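Descaling and Water Hardness – Frequently Asked Questions
Last updated: October

These answers cover stovetop pots, kettles and utensils used with hard tap water.
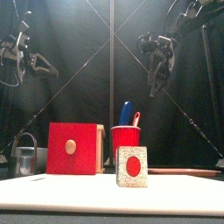

What counts as hard water?
The Malstead supply measures 300 mg/L as calcium carbonate, which is very hard. Dasholm is softer and scale forms slowly there.

Which acid should I use?
Citric acid, food grade. Dissolve 40 g in one liter of warm water. White vinegar works but takes longer and leaves an odor.

How long should it soak?
15 minutes for light scale. Drain, inspect and repeat if needed. Rinse twice.

Can I use it on aluminum?
Not at full strength. Halve the dose and limit contact to 5 minutes. Bare aluminum may still darken.

Does a filter jug prevent scale?
Partly. Ion-exchange cartridges reduce carbonate hardness until the resin is spent. Plain carbon filters do not.

Can I mix descaler with bleach?
No. Acid and bleach release chlorine gas.

Comments

rind_tenant: Two rounds at 40 g cleared my kettle. The spout needed a brush.

K. in Brostero: Does the dose change for powder sold as monohydrate?

Elango Pisharody: Slightly – add 9 percent if you want to be exact. For kettles I ignore it.

Contact | Copyright Elango Pisharody | Back to top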